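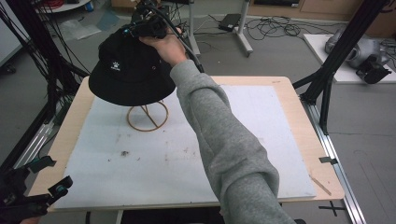

帽子工程、ワイヤースタンド上で帽子のつばを把持した状態(手持ちグリッパ)

チケット番号:351
件名:帽子をスタンドに載せる動作で、つばの把持が安定しない
対象:Gusley 梱包前整形ライン 手持ちグリッパ教示作業
起票:Nurhan Gündoğdu(整形班)
担当:Alper Uçar(設備)
優先度:中
状態:対応中(一部恒久対策待ち)

■ 現象
黒のバケットハットをつばで把持してスタンド上に移す際、帽子が傾いたまま下降し、クラウンの内側がスタンドのリングに正しくかぶらない。傾きが大きい場合、つばの反対側が先にスタンドに当たり、帽子が把持点を中心に回る。
当班の教示は17回を1組としており、最初に確認した組では5回が該当した。把持力の設定は変更していない。

■ 発生条件
・つばが下向きに広がる型で発生。つばの短いキャップでは未確認。
・教示者が交代した直後に多い。
・午後の組で増える傾向があるとの申告あり(Gündoğdu)。記録上の裏付けは未取得。

■ 一次切り分け(Uçar)
1. グリッパ開閉:正常。指先の摩耗なし。
2. ケーブル:腕の上側に沿わせて配線しているため、手首を返すと引かれる感触がある。断線、接触不良はなし。
3. 制御側(Arkis)のログ:把持中の開度は一定。すべりによる開度変化は記録されていない。
4. スタンド:リングおよびX字の補強に変形なし。白いフォームボードへの据わりも良好。
以上より、グリッパ単体の故障ではないと判断。

■ 経過
09:40 Gündoğdu
同じ人が同じ帽子でやっても、つばのどこをつまむかで結果が変わります。手でやっていた頃は両手でクラウンを支えていたので、つばだけを持つことがありませんでした。つばだけで持つ方法の手順書をもらっていません。

10:15 Uçar
手順書は旧版のまま。旧版には「帽子を把持し、スタンドに載せる」とあるのみで、把持位置の指定がない。把持位置を前、横、後の各条件で試験する。

11:30 Uçar
試験結果。
前:傾くが、傾きの向きは一定。下降時に手首で補正可能。
横:帽子が回りやすい。補正が間に合わないことがある。
後:教示者からロゴが見えるため向きの確認は容易。ただし腕の姿勢に無理があり、ケーブルが張る。
暫定で前を標準とする。

13:05 Styliani Gavalas(工程設計)
前を標準とする案に同意。ただし、前をつまむとロゴに指先が近くなる。検査側から当たり跡の指摘が出ていないか確認してほしい。

13:20 Uçar
検査に照会。現時点で指摘なし。継続確認とする。

14:10 Gündoğdu
前つまみで1組実施。該当は2回に減りました。2回とも交代直後です。手首が疲れてくると帽子を下ろす速さが変わるので、そこも関係していると思います。グリッパの重さは持つ人によってかなり違って感じます。

14:25 Gavalas
下降速度は教示データにそのまま残る。疲れた状態の動作を自動機が再現することになるため、交代間隔は品質条件として扱うべき。作業者の好みの問題として処理しないこと。

15:00 Fulgencio Salinas(ライン管理)
交代間隔を短くすると組数が減る。今月の計画は旧間隔で組んである。根拠となる記録を出してもらえれば変更を検討する。

15:30 Uçar
Arkisのログから下降速度を抽出可能。組の前半と後半で比較し、本チケットに追記する。

■ 暫定対策
・つばの前中央を把持する。クラウンの正面に指先を当てない。
・持ち上げた後、スタンドの真上で一度静止してから下降する。静止を省いた回は教示データから除外する。
・交代直後の最初の1回は練習とし、記録しない。
・フォームボード上に治具以外の物を置かない。
・ケーブルが張った場合はその回を中断し、配線を直してからやり直す。中断は教示者の成績に算入しない。

■ 作業者への影響(Ingeborg Aigner、労務窓口)
整形班への聞き取り結果を転記する。
a. 手載せ作業から教示作業への移行により、立ち位置の移動は減った。一方、右腕を上げたまま保持する時間が増えた。
b. 失敗した回が記録に残ることへの抵抗がある。失敗回を個人名と紐づけて掲示しないよう要望あり。Salinasは了承済み。
c. 自動機の稼働後の配置について説明がない。教示が終わった時点で自分の仕事がなくなるのかという質問が複数あった。回答は本チケットの範囲外とし、別件で起票する。
d. 左利きの作業者が右手で教示している。左手用の配線に変更できるか確認希望。

■ dへの回答(Uçar)
配線の付け替えは可能。ただし左手の教示データを右手のデータと混在させてよいかは、学習側のDursunに確認が必要。確認が取れるまで、該当者は教示から外し、記録の確認作業を担当とする。本人の同意を得ること。

16:40 Aigner
本人に確認。外れることには同意するが、教示手当の扱いを先に決めてほしいとのこと。Salinasに回付。

16:55 Salinas
確認期間中は手当を維持する。

■ 残件
・下降速度の前半/後半比較(Uçar)
・手順書の改訂。把持位置、静止、交代時の扱いを追記(Gavalas)
・左手教示データの可否(Dursunに照会中)
・交代間隔の見直し(Salinas、速度比較の結果待ち)
・ロゴ周辺の当たり跡の継続確認(検査)
・稼働後の配置に関する説明(Aigner、別チケット)

■ 備考
Fader側の旧グリッパでの再現試験は実施しない。指先形状が異なり、つばの把持条件を比較できない。
手順書の改訂版が発行されるまで本チケットは閉じない。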